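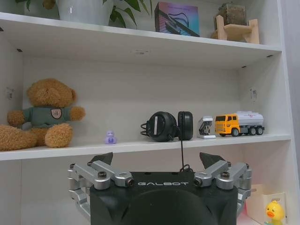
件名: Re: [robot-ml] Skoson見学会(9月)の下見メモと当日のお願い
差出人: 見学会担当 Solomiia Boiko
日付: 2025年8月29日

各位

見学会担当のBoikoです。先週Matviiさんから出ていた質問に答えながら、Skosonの下見の結果をまとめます。長くなりますが、参加予定の方は最後まで目を通してください。

Matvii Dmytrivさんの投稿:
> 9月の見学会の件、案内ありがとうございました。参加を希望します。
> いくつか確認させてください。
> (1) デモは録画の上映ですか、それとも実機が動くところを見られますか。
> (2) 扱う物品は決まった部品だけでしょうか。うちは小売の倉庫なので、形の
> 揃っていない物をどう取るのかに関心があります。
> (3) 手元のカメラの映像は見せてもらえますか。
> (4) 前回のWirnwoodの見学では後ろの列からほとんど何も見えませんでした。
> 今回は人数を絞るのでしょうか。
> 以上、よろしくお願いします。

(1)について
実機です。下見でも目の前で動かしてもらいました。1回の実演は説明込みで22分、そのあと質問の時間があります。録画は待ち時間に控室で流すだけだそうです。

(2)について
棚から物を取って、指定された別の段に置く作業です。棚は白い普通の収納棚で、産業用のラックではありません。載っているのは生活用品と玩具が中心です。真ん中の段には緑の服を着たクマのぬいぐるみ、紫色の小さな人形、黒いヘッドホン、ホチキス、黄色い運転台のタンクローリーの玩具が並びます。下の方には黄色いアヒルもいます。柔らかい物、硬い物、とても小さい物が一つの段に混ざっているので、Matviiさんの関心には合うと思います。

担当のWaqas Bugtiさんに難しい品目を尋ねたところ、ヘッドホンという答えでした。ケーブルが棚板の手前に垂れていると、本体をつかんでも持ち上げる途中でケーブルがどこかに引っ掛かることがあるためです。次が小さな人形で、こちらは半透明なので奥行きの推定が安定しないとのことでした。ぬいぐるみは多少位置がずれても取れるので、初回の動作確認によく使うそうです。

社内の試験では、ここ最近の100回のうち81回が人の手助けなしで完了しています。何をもって完了とするかも聞きました。目的の段に置いて、指が物から離れ、物が倒れずに残っていれば完了です。隣の物に触れただけなら失敗には数えません。この数え方には異論もあると思いますので、当日直接聞いてみてください。

(3)について
見せてもらえます。手首側のカメラの映像が横のモニターに出ます。画面の手前には常にグリッパーが入り、黒い本体にGALBOTの白い文字、その左右に銀灰色の金属の指という見え方になります。指先は黒っぽく、先が細くなっています。見学者の位置からは腕の陰になって指先が見えにくいので、つかむ瞬間はモニターの方を見ることをお勧めします。

映像の持ち帰りはできません。見学者による撮影は、静止画のみ可です。動画は不可、モニター画面の撮影は静止画でも事前に声をかけてほしいとのことでした。公開の場に載せる場合は、先に私まで送ってください。まとめて先方に確認します。

(4)について
2班に分けます。第1班が実演を見ている間、第2班は控室でOrest Derkachさんから制御ソフトの説明を受け、そのあと入れ替わります。班分けはこちらで決めますが、帰りの電車の都合などがあれば書いてください。床にテープで線が引いてあり、動作中はその線より内側に入れません。線から棚までの距離は思ったより近く、Wirnwoodのときのようなことにはならないはずです。

下見で気づいたことをいくつか書いておきます。

・動作はゆっくりです。展示会の実演のような速さを期待すると物足りないかもしれません。速度を落としているのは見学者がいるときの決まりだそうで、通常時の速度は口頭で教えてもらえます。

・物の配置は毎回変えています。下見のときは、こちらの希望で一度並べ替えてもらえました。当日も時間があれば各班一度は対応してくれるそうです。持参した物をその場で棚に置くことはできません。試したい物がある場合は、事前に寸法と重さを知らせる必要があります。

・上の段には観葉植物の鉢やガラス瓶が置いてありますが、これらは取る対象に入っていません。対象外の物を避けて動けるかを見るために置いてあるという説明でした。

・空調の音が大きく、後ろの方では説明が聞き取りにくいことがありました。拡声器を用意してもらえるよう頼んであります。

・実演の部屋に机はありません。メモを取る方は下敷きかクリップボードがあると楽です。

関連して、Rasisettiのグループからもグリッパーの保守について質問を預かっています。指先の部品の交換間隔と、交換後に位置合わせをやり直すかどうかの2点です。前者は摩耗を見て判断しており、決まった間隔はないという回答でした。後者はその場では答えられる人がおらず、当日までに調べておいてもらうことになっています。Hubert Brzozowskaさん、この件は当日もう一度聞いてください。

Grgićの見学は今回の日程には入れていません。先方の改修工事が終わっていないためで、日程が決まりましたら別の件名で流します。

参加される方は、次の項目を私あてに個別に送ってください。MLへの返信にはしないでください。

氏名と所属
希望の班(なければ「どちらでも」)
持ち込みを相談したい物の寸法と重さ(ある方のみ)
事前に伝えておきたい質問

質問は先にまとめて先方に渡します。下見では、その場で聞いても担当者が席を外していて答えが出ないことが何度かありました。細かい数値を知りたい方ほど、先に書いていただいた方が確実です。

集合場所と時刻は、参加者が固まった段階で本人あてに連絡します。入館時に身分証の提示がありますので、忘れずにお持ちください。

Solomiia Boiko
見学会担当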